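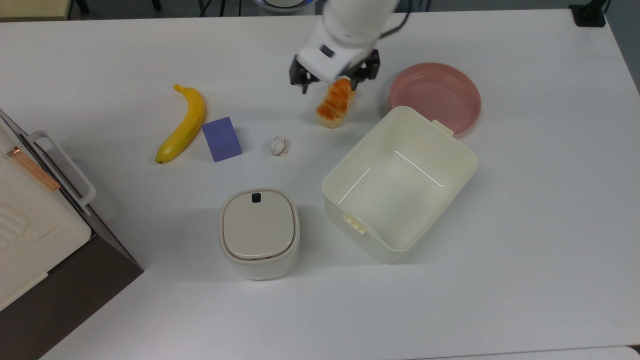
Undance Kitchen Club - Clodumgate branch - Table Clearing Questions

I've been running the clearing-up half of our Saturday breakfasts since July, and I get asked the same things over and over (mostly while I'm holding a plate), so I've typed up my answers. They're my answers, mind you. If your kitchen runs differently and you're happy, carry on!

What do you mean by "clearing" a table?

I mean getting it back to a bare white top that I can wipe from one end to the other in one go. Everything on it has to end up somewhere: eaten, put away, or thrown out. Our tables get all sorts on them by the end of breakfast. Bread, a banana, a plate, a crumpled bit of white paper, a purple foam cube that belongs with the kids' stuff and never seems to stay there. I love that cube, but it has spent more time next to food than any toy should.

Where do I start?

Food first, every time. I used to start with the trash because it felt like quick progress, and then I'd be leaning over somebody's roll with a handful of dirty napkins. Not great. Now the bread goes on a plate, the fruit gets moved over to the side, and only then do I look at the rest.

Does the bread really need a plate? It's only going to sit there a minute.

Yes please! The rolls we get from Mugo have that orange, glazed-looking top, and I don't want it on my table. I also don't want table on my bread. One roll to a plate, good side up, and put it down in the middle so it isn't hanging over the rim. The round pink plates are just right for this - the raised rim keeps the crumbs in, and you can carry one across the room without leaving a trail.

Can I put the roll straight in the white bin?

I'd rather you didn't. The big open bin is for loose things that are going to be carried off somewhere else, and on a busy morning I couldn't swear to what was in it last. If you truly have no plate, put down a clean napkin first. But there's always a plate. Look behind the bin, or half under it, they love to hide there.

So what is the big bin for?

Toys, cloths, clean containers, the cube. I like to begin with it empty and standing open on the table, close to where I'm working, so I'm not walking back and forth with one thing at a time.
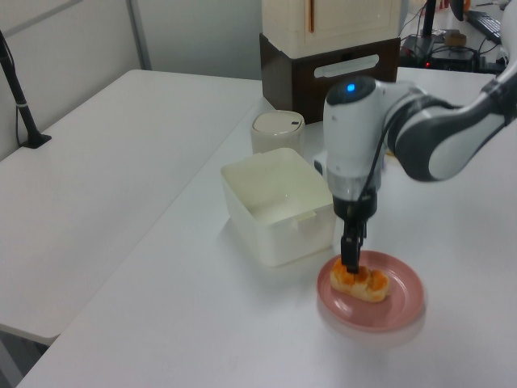
I also leave a bit of elbow room next to it for the plate. Crowd the two together and you'll knock the rim with your sleeve, and then you're chasing a roll across the floor. Ask me how I know.

And the little canister with the domed lid?

That one's ours for small scraps: paper balls, twist ties, the sticker off the banana. It's small, so please don't try to feed it a whole breakfast. Put the lid back on after, and empty it before you go home. I once forgot over a long weekend and the Monday group left me a note. It was a polite note, but still.

What about the banana?

If the peel's unbroken, it goes back in the fruit bowl on the counter. I don't care if it's a little dark at the ends, the inside is usually fine. Bananas that are properly brown go in the freezer bag for our bread (the recipe's in the list at the bottom). Don't put a banana under anything. Don't put one in with the toys either, which I've had happen twice.

Can the leftover rolls be saved?

Same day, sure. Cover the plate and warm the roll for a few minutes before you eat it. For the next day I wrap them once they're all the way cool, and they're okay. Softer on top, a bit chewier at the ends. I think they're better torn up in a pan with egg by then, but my family disagrees and eats them cold.

How do you wipe down without streaks?

Dry first - brush the crumbs into your hand or onto a plate. Then a damp cloth with a drop of dish soap, then a dry one. White tops show everything, and if you go in wet on top of crumbs you get paste. Lift the canister and wipe under it too. People go around it, and there's always a ring.

Do I have to come every Saturday to help?

Nope! Come when you can. The Onthorpe folks swap with us on the second Saturday, and that works out nicely for everybody. We've got 2 spare aprons on the hook and you don't need to bring a thing.

Page last changed December 2020

Related pages
Banana bread from the freezer bag
Breakfast rolls: warming, wrapping, freezing
Which cloth for which job
Swap Saturdays with Onthorpe
Toy box rules (short version)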